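Hello and welcome to the Brendley set! I put this together because I wanted to teach a robot to tidy a hotel bathroom, and I was fed up with trying to do it all by remote control (my thumbs are not up to it). So these are hand demos: I strap the bands on, stand at the vanity and just do the job with my own two hands.

## What's in it

- 800 episodes, cut down from 3000 short takes
- 4 bathrooms, all with a basin, a mirror and a counter
- 3 tasks: line up the packets, gather them, put them away

Each wrist has a black strap with printed marker tiles on it, plus a white cube with more markers hanging underneath. The head camera picks those up and Skadine, my tracking script, turns them into wrist poses. I start most takes with both hands open over the counter, so there's a nice clean pose to line everything up on.

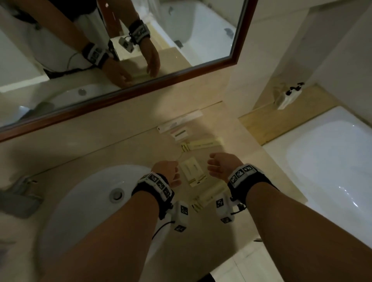

*Photo: Sustine head camera, from the Brendley set. Free to reuse with credit.*

Do watch out for the mirrors! The wristbands show up in the glass as well, and Skadine used to grab the reflected markers and send a wrist flying off through the wall. I now mask the glass by hand in every bathroom, and the masks are in `masks/`. Please use them, they took me ages.

## Getting going

Unpack it all into `data/` and run:

```
python play.py --room 2
```

If the wrists look swapped, you've got the old calibration file, so grab the one dated 21 Jul 2019. Finger poses aren't included yet (Tsikata, my hand model, still muddles the thumbs), but I'm working on it and will add them to `hands/` when they're fit to be seen.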